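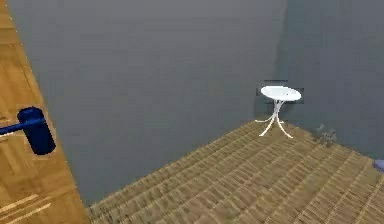 梅尔登镇议会否决木地板打蜡禁令，旧礼堂舞会照常举行

2019年6月16日，星期日

梅尔登（Mellden）镇议会在上周的例会上，花了大半个晚上讨论一个问题：旧礼堂的木地板到底应该多滑。

表决结果是六票对三票，禁止打蜡的提案未获通过。也就是说，礼堂的地板今后仍可照老办法上蜡，周末的舞会照常举行，喜欢转圈的人可以继续转圈，喜欢抱怨的人也保住了抱怨的题目。

提案由议员普雷本·布里姆（Preben Briem）提出。他在会上说，礼堂每逢舞会前都要打一遍蜡，地面亮得可以照镜子，而一个公共场所的地板首先应当让人站得住。他本人在今年春天的一次颁奖活动上当众滑倒，当时手里端着一盘鲱鱼。布里姆强调，提案与此事无关。会议记录显示，他在发言中一共四次强调了这一点。

反对派的主力是镇上交谊舞协会的会长英瓦尔·雅尔特斯泰德（Ingvar Hjaltested）。他带来了一双舞鞋，放在发言席上，从头到尾没有拿起来过。他说，地板不打蜡，华尔兹就跳不成华尔兹，只能叫散步。主持会议的莫恩斯·福格（Mogens Fogh）请他把鞋收起来，他说这是证物。福格翻了一会儿议事规则，没有找到关于鞋的条款，鞋于是留在了原处。

这场争论的源头要追溯到礼堂翻修。旧地板铺了多年，靠近舞台的几排木条早已翘起，踩上去吱呀作响，合唱团排练时不得不绕着走。镇里去年决定重铺，工程交给了斯科尔斯卡（Skorska）木作行，拼花的样式沿用旧礼堂的图案，木料则换成了更硬的一种。新地板铺好后得到一致好评，直到有人在上面走了走。

木作行的师傅哈尔夫丹·埃斯基尔德森（Halfdan Eskildsen）应邀到会说明情况。他认为，问题出在蜡上得太多，擦得太少。“蜡要薄，薄到你怀疑自己到底上没上。”他说，“我去看的时候，角落里的蜡可以用勺子刮。”他建议每次用量减半，上完之后静置一夜，第二天再用软布顺着木纹擦。有议员问能不能用拖把代替，埃斯基尔德森沉默了一阵，然后说，能，但请不要告诉他。

会上还讨论过几个折中办法。一种意见主张只给礼堂中央打蜡，四周留出不打蜡的走道，供端盘子的人使用。这个办法听上去谁也不得罪，后来有人问，跳舞的人从滑的地方一脚迈到不滑的地方会怎么样，会场里安静了片刻，提议者把它收了回去。另一种意见主张铺地毯，得到的回应主要是叹气。

还有人提议改用托苏拉（Tosura）牌的防滑涂层。样品板在会场里传看了一圈，颜色偏灰，摸上去像很细的砂纸。雅尔特斯泰德用指甲划了一下，说这东西适合码头。负责财务的同事补充说，涂层一旦上去就很难去掉，重新打磨又是一笔开支，而翻修的账单镇里到现在还没有付完。这一点似乎比舞鞋更有说服力，原先态度不明的几位议员随后都投了反对禁令的票。

旁听席当晚坐得很满，这在梅尔登并不多见。上一次出现类似的盛况，还是讨论教堂的钟该不该在早上六点敲响的时候。来旁听的多数是舞会的常客，也有几位体操班的家长，他们关心的是另一件事：体操班每周在同一块地板上上课，孩子们穿着袜子跑步，停下来的地方往往和打算停下来的地方相去甚远。

体操教练伊曼纽尔·卢库迈（Emmanuel Lukumay）的发言是全场最短的。他说，只要舞会和体操课之间隔上几天，地板就没有问题；目前的安排是晚上跳完舞，第二天一早上课，他和蜡之间没有任何缓冲。他请议会看一眼时间表。议员们看了一眼时间表，发现确实如此。

最终通过的是一份比原提案温和得多的决议。礼堂可以继续打蜡，用量按照木作行的建议执行；体操课挪到舞会之前；端食物和饮料的人一律走侧门那一边。决议还要求在入口处张贴告示，提醒来宾注意脚下。告示的措辞没有当场定下来，有人想写“小心地滑”，雅尔特斯泰德认为这等于还没进门就败了客人的兴致，他倾向于“地板状态极佳”。此事留待下次会议再议。

布里姆在表决后表示尊重结果。他说自己会继续关注地板的状况，必要时会再次提出议案，目前则打算先去买一双橡胶底的鞋。被问到会不会参加下一场舞会时，他说要看供应什么吃的。

新办法先试行到秋天。在此期间，礼堂的打蜡工作由邱氏（Chiu）清洁公司承担，该公司已经接下了镇图书馆和游泳馆的保洁。公司派人来量过地面，也听埃斯基尔德森讲了一遍蜡应该多薄，据在场的人说，讲解持续的时间超过了打蜡本身所需的时间。软布由镇里提供，拖把已经从礼堂的储物间里搬走，目前存放在图书馆。

夏季的第一场舞会本月举行，共有14对报名参加开场的华尔兹，门票可在镇公所和面包店购买，面包店只收现金。主办方请来宾自备干净的室内鞋，细高跟不得入场，这一条议会倒是没有经过任何讨论就通过了。鲱鱼照旧供应，设在侧门一边。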